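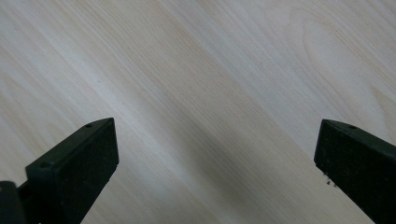 Mar 30, 2019
By Kevin Ccori
17 comments

Section 4. Setting up the Flimell record cleaner for 10-inch discs

The factory booklet says the Flimell handles every size "without adjustment." I have put 116 ten-inch records through mine and I don't believe it. Left at the 12-inch setting, the lip seal rides well past the edge of a smaller disc and the fluid goes wherever it likes. Set it up as follows.

1. Unplug the unit and drain the tank. The booklet lets you skip draining. Don't.

2. Lift off the clamp and take out the large spacer ring. It is marked L on one side only, so turn it over if you see no letter.

3. Fit the small ring with the groove facing up. It should click. If it only sort of clicks, take it out and try again.

4. Loosen the two thumb screws on the vacuum arm and slide the arm in until the pointer reads 63. The printed chart gives a different value for "10 in./25 cm." I tried the chart value on a run of fifties dance band reissues and the arm sat over bare platter.

5. Tighten the screws by hand. No pliers.

6. Refill to the lower line and run one full turn with a scrap record before you trust it with anything you like.

CAUTION: Shellac 78s are also ten inches across. Do not use the supplied fluid on them. It contains alcohol, and alcohol attacks shellac. The bottle does say this, in type I needed a magnifier to read. Vinyl only.

CAUTION: Keep the label dry. The Trirnlow label cover sold as an add-on is cut for the small center labels on modern pressings. Many older 10-inch labels are wider, and the cover leaves a rim of paper exposed.

NOTE: Gatefold sleeves should be nowhere near the machine. Put the record in a new inner sleeve and let it stand for a while before it goes back in the cover, however dry it looks.

4.1 About the "deep clean" button

The sales sheet claims up to 956 records per set of lip pads when this mode is used. I would like to meet whoever did that test. Deep clean is the normal cycle run twice in the same direction. Reversing the platter by hand between two normal cycles got more grit out of the run-in groove on my copies, and it costs nothing.

4.2 If it still crackles

Clean the stylus first. Then play the same side on a second turntable if you can borrow one. Traian Husar sent in a Bedoya trumpet set he had washed five times, and the noise was on the master tape. No machine fixes that, whatever the box says.

Next: Section 5, Replacing the lip pads

Comments (17) | Share (63)

Back to top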